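Can a robot pick up the nursery yet? How to run your own test

Liesl Auer, updated March 2026

Short version -- sort of. Soft stuff is still the hard part. We tried it at Lekwood with a two-finger gripper, and you can do the same test in an afternoon. Steps below, quick ones.

What you need: one fleece blanket, a few strips of cloth, a cushion or two, a gripper. Ours is a Bratu, any parallel-jaw one is fine.

1. Drape the blanket over something rounded. Not flat!! Flat tables make every machine look good.

2. Lay a strip on top, at an angle. Dark cloth on light fleece first, then try close colors. Expect it to get worse.

3. Go for an edge or a lifted corner. Middle of the strip is a trap -- the pads pinch the strip AND the fleece and everthing comes up together.

4. Close slow. Lift a little, stop, look. Blanket moving too? Counts as a fail. Be strict.

5. Write it down right away. We did 254 tries in August, 178 clean. Good for one strip. Terrible for a whole room.

6. Now do it with no person steering. Same spot, same strip. Our number dropped to 40 clean out of the same 254, so that's your real answer on "yet".

Common mess-ups: pads too smooth, light changed halfway thru, somebody straightens the blanket between tries. Don't straighten it.

Folding is a seperate page. Start with picking up, get that boring, then move on. 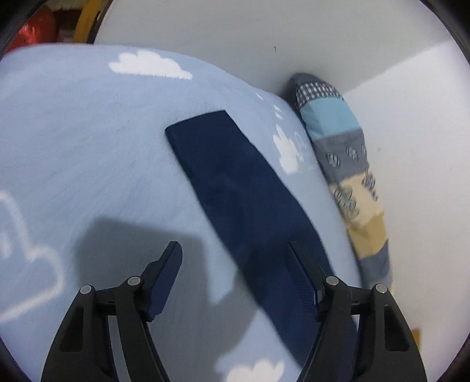

Should I buy a home robot now to tidy up soft things like blankets and clothes?

I'd wait. Picking up one piece of cloth can work, but a full room of mixed fabrics still needs a person close by.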